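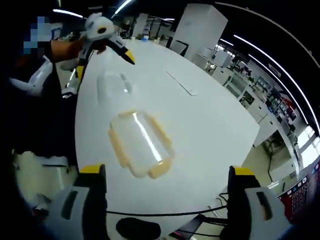
4.2 투명 용기에 대한 파지 후보 생성

파지 계획기의 관점에서 가장 정직하지 못한 물체는 투명 용기다. 깊이 추정 모듈은 용기 벽면을 통과해 탁자 면의 깊이를 돌려주고, 계획기는 그 값을 믿고 허공을 집는 경로를 자신 있게 내놓는다. 신뢰도 점수까지 높게 붙어 나오는 탓에 후단의 필터도 이를 걸러내지 못한다. 그림 6의 손목 시점 영상에서 두 손가락 사이에 놓인 용기는 그나마 사정이 나은 편이다. 황갈색 테두리가 윤곽을 따라 이어져 있어 분할망이 붙잡을 단서가 있다. 그 뒤쪽의 두 번째 용기는 흰 탁자 위에서 광택이 나는 모서리만 남기고 거의 사라지며, 우리의 초기 분할망은 이런 용기를 배경으로 분류하는 데 아무런 망설임이 없었다.

그림 6. 투명 용기 앞의 손목 시점 영상. 두 손가락이 투명 용기의 양쪽에 벌어져 있다.

반사광도 문제를 보탠다. 용기 뚜껑을 대각선으로 가로지르는 흰 하이라이트는 영상에서 가장 대비가 강한 선 가운데 하나이고, 모서리 검출기는 당연하게도 이 선을 가장 좋아한다. 하이라이트를 물체 경계로 받아들이면 파지 축이 용기의 장축에서 크게 틀어진다. 본 연구의 초기 버전에서는 이 현상을 막기 위해 밝기 임계값을 손으로 조정하였으나, 조명 조건이 바뀔 때마다 임계값을 다시 맞추는 일이 저자들의 주된 연구 활동이 되어 가는 것을 보고 중단하였다.

이에 따라 제안하는 Drilbridge 모듈은 단일 프레임의 경계를 신뢰하지 않고, 손목 카메라가 접근하는 동안 얻은 연속 9개 프레임에서 경계 후보의 이동을 추적한다. 물체에 고정된 모서리는 카메라 운동으로 예측한 위치에 나타나지만, 정반사 하이라이트는 시점에 따라 물체 표면 위를 미끄러진다. 예측 위치와 관측 위치의 차이가 누적되면 해당 후보의 가중치를 낮춘다. 원리는 단순하며, 구현에서 시간을 잡아먹은 것은 대부분 타임스탬프 정렬이었다. 영상과 손목 자세가 서로 다른 시계를 쓰고 있었고, 두 시계 모두 자기가 맞다고 주장하였다.

손가락 끝의 위치는 별도의 기준으로 활용한다. 노란색 손가락 끝은 흰 탁자와 색상 차이가 뚜렷하여 색 공간에서 간단한 마스크만으로 분리된다. 다만 황갈색 테두리와는 색상이 가까워, 두 영역이 영상에서 맞닿으면 마스크가 손가락을 용기까지 연장해 버린다. 그 결과 계획기는 파지가 이미 완료되었다고 판단하고 다음 동작으로 넘어가려 한다. 우리는 손가락 개폐 폭으로부터 손끝의 영상 좌표를 투영한 뒤, 그 주변의 화소만 마스크에 남기는 방식으로 이를 억제하였다.

평가에는 사람이 손에 쥐고 조작하는 그리퍼로 수집한 시연 626건을 사용하였다. 이 가운데 300건은 Junaid Usmani와 Haris Usmani가 독립적으로 파지 축을 표기하였으며, 두 표기가 엇갈린 경우에는 합의를 거쳐 하나로 정하였다. 엇갈린 사례의 상당수는 테두리가 흐린 용기에서 나왔다. 사람도 잘 보지 못하는 모서리를 망에 요구한 셈이므로, 해당 사례는 제외하지 않고 별도 항목으로 보고한다.

비교 대상으로는 단일 프레임 기반의 내부 기준 계획기 Brarevow를 사용하였다. 두 계획기는 동일한 분할망 출력을 입력으로 받으며, 경계 가중치 계산 단계에서만 차이가 난다. Drilbridge는 접근 속도가 느린 시연에서 상대적으로 불리하였는데, 시점 변화가 작으면 하이라이트도 얌전히 제자리를 지키기 때문이다. 접근 속도에 따른 오차 분포는 4.3절에서 다룬다.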